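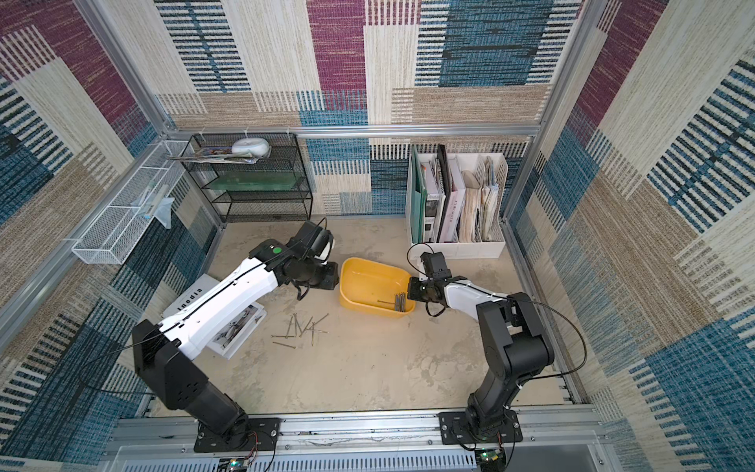
4. Setting up clinic sessions and the waiting list

Read section 3 first if you haven't made your staff logins. You can't do any of this from a front desk login, it has to be a manager one. Allow a morning for it. Don't start at 9 when the phones are going.

Skurnurden keeps three things apart that most clinics keep on the one sheet: the session (when a room is open), the slot (one patient's time inside the session) and the list (who's waiting). Set them up in that order. If you do the list first it will save but the patients sit under "No session" and you end up moving each one by hand.

4.1 Before you start

Have these in front of you:

Your current timetable, paper is fine
The room names exactly as they're spelled on the door
Leave dates for every clinician to the end of April
The export from your old system, if you had one (see 4.5)

4.2 Make a session

1. Log in as manager. Top menu, Sessions, then New.

2. Pick the site. Vasbridge and Lamont are both in the drop-down now. Lamont comes up first so watch that.

3. Type the session name. Keep it short, it prints on the letter. "Physio Thursday AM" is good. "Dr Montes new patients overflow (temp)" is not, patients read these.

4. Set start and finish. Use the 24 hour clock, 13:30 not 1:30. The system takes 1:30 without complaining and opens your clinic in the middle of the night.

5. Choose the clinician. If the name isn't there they haven't been given a role yet – back to section 3.

6. Tick Repeat if it runs every week. Leave the end date blank unless you know it.

7. Save. Wait for the green bar before you close the tab.

Note: a repeat session does not skip public holidays by itself. Turn on the holiday calendar under Settings, Dates. It's off when you get it.

Caution: deleting a repeat session deletes every one of them, including past ones with notes attached. Use Close instead. Close keeps the history.
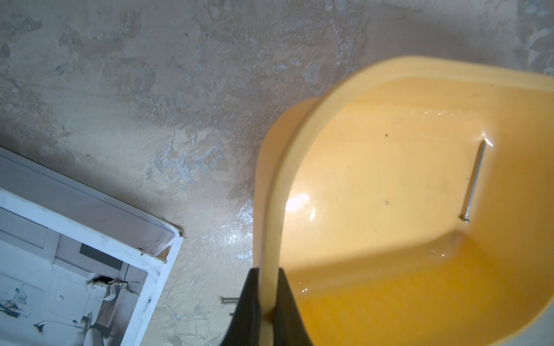 4.3 Add the slots

1. Open the session you just made and hit Slots.

2. Choose a length. New patients and follow-ups can be different lengths in the same session, just add two rows.

3. Mark at least 2 slots as Held. Held slots don't show to the booking desk until the day before. They're for urgent referrals and for the people you had to cancel last time.

4. Add a break if the clinician takes one. If you don't, the system fills it.

5. Check the total at the bottom. Red means your slots run past the finish time. It'll let you save in red but the letters go out with the wrong time on the last one or two patients.

6. Save, green bar, same as before.

Length can be changed later but only on days with no bookings. Days with bookings keep the old length and show a little clock beside the date. That's normal.

4.4 Set up the list

1. Lists, then New. One list per service, not one per clinician. Cormac Kinsella's team tried it per clinician at Drultport and had the same patients on three lists by the end of the month.

2. Link the list to its sessions. You can link as many as you like.

3. Choose the sort order. "Priority then date" is what most sites want. "Date only" is there for services that don't triage.

4. Set the reminder. Default is 24 hours before. Text message or phone call, patients choose at check-in, and anybody with no mobile number goes onto the call sheet for the desk.

5. Turn on the duplicate check. It looks at health number first and then name plus birth date. It won't catch a maiden name.

6. Save.

Note: priority can only be changed by someone with the Triage role. If a receptionist sees it greyed out, nothing's broken.

Caution: don't put clinical details in the list comment box. It shows on the desk screen and the patient can see that over the counter. Use the referral note.

4.5 Bringing in your old list

Do this once, and do it outside clinic hours. The import locks booking while it's running.

1. Save your export as CSV. Not Excel.

2. Check the column headings against the sheet on the Help tab. Order doesnt matter, spelling does.

3. Dates must be day/month/year. Anything else gets rejected – or worse, gets read backwards and accepted. Look at a few by eye.

4. Lists, Import, choose the file, then Test. Test doesn't write anything.

5. Read the error file. Fix the rows in your CSV, not in the error file.

6. Run Test again till it comes back clean, then Import.

The limit is 4,000 rows in a file. Over that, split it. The Vasbridge file was 1,133 rows and took about as long as a cup of tea, so smaller sites shouldn't have any trouble. Don't refresh the page while the bar's moving. If it stops, leave it and ring support.

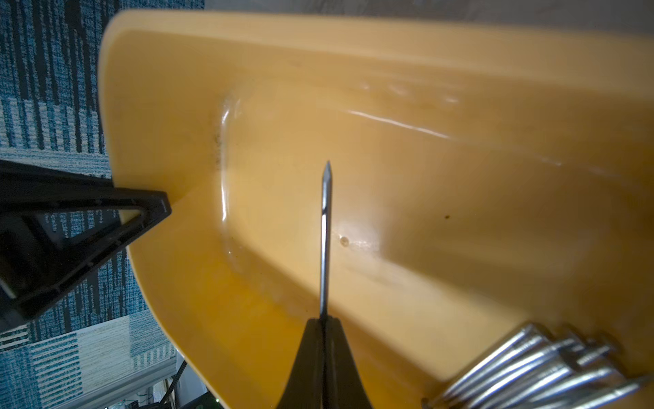

After the import, open the list and compare the total with your old one. Should match. If it's short, the missing rows are nearly always patients with no health number, and they'll be in a separate tab called Unmatched. Someone has to go through those and either match them or make a new record. Don't leave Unmatched for later, those patients get no letters at all.

4.6 Test booking

1. Make a dummy patient. Surname ZZTEST so it drops to the bottom.

2. Book it into a slot from the desk login, not the manager one.

3. Print the letter. Check site, room, time and the phone number at the foot.

4. Cancel the booking. The slot should go back to Open straight away.

5. Book again, then mark as Did Not Attend. The patient should come back onto the list with there original date kept.

6. Close the dummy record.

If step 5 gives them today's date, the box "Keep wait start" is off. Lists, Rules, tick it, save. Get this right before you go live, it can't be fixed in bulk afterward.

4.7 Common problems

Session isn't showing to the desk: status is still Draft. Open it, change to Live.

Slot shows Open but can't be booked: somebody else has it on screen. It lets go when they move off it.

Letter has the Lamont address on it: wrong site in step 2 of 4.2. Close the session and make it again, the site can't be edited.

Clinician on leave but still getting bookings: leave was put in as a note. Has to be entered under Staff, Leave.

Two reminders sent: patient is on two linked lists. Remove from one.

For anything else ring Gráinne Flanagan on the set-up desk, or Fergal Duggan if it's to do with imports. Have your site name and the session name ready. Screen shots help.

Next: section 5, Letters and templates.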